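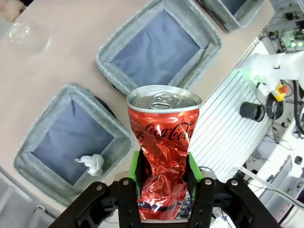

**What does Villow do?**

Villow sells sorting bins to offices, schools and break rooms, and shows the people who use them how to keep recyclables apart from trash. We also run a pickup route for cans and plastic cups in the neighborhoods near our shop.

## About us

Villow was started by Farah Setiawan in the back half of a print shop on Soylu Street. She was managing the building's supplies at the time, and the recycling kept getting refused by the hauler. Coffee cups were going in with the cans, tissues were going in with the paper, and one full liner bag a day went to the landfill for it. She put three small bins on the break room table in place of the big one by the door and labeled them by hand. The next month's load was accepted.

A neighboring tenant asked for the same setup, then a dental office across the street. We have since set up bins in 169 workplaces and 3 school districts.

## What we sell

Our main product is the Flosovley tabletop bin, a square soft-sided bin made to sit in a row with others of the same size. Most customers take three: one for cans, one for cups and bottles, one for tissues and other trash. The lining is felt. It keeps the noise down when a can is dropped in, and it can be taken out and shaken or spot cleaned with dish soap. Please don't put it in the dryer.

We also carry:

- the Vitesa floor bin, for kitchens and hallways
- spare linings in gray and blue
- label cards, printed or blank

Minimum order is one bin. Orders of 100 or more ship on a pallet, so please tell us if your building has no loading dock.

## What goes where

We get asked the same few things, so here are the short answers.

Crushed cans are fine on our route. The tab can stay on. Pour out what's left and give the can a quick rinse if there's a sink nearby.

Clear plastic cups go with bottles, without the straw. Check your own city's rules if we don't do your pickup, as some places take bottles only.

Used tissues are trash. They don't belong with paper, even if they look clean.

## Working with us

A setup visit takes some 93 minutes, including a short talk with whoever empties the bins. We come back after a month to look at what ended up in the wrong place and move the bins if needed.

The shop is open from 9 a.m. to 4 p.m. and closed for the first half of July. Samples of each bin are on the counter. For quotes, ask for Farah or leave a note with your building's address and the number of floors.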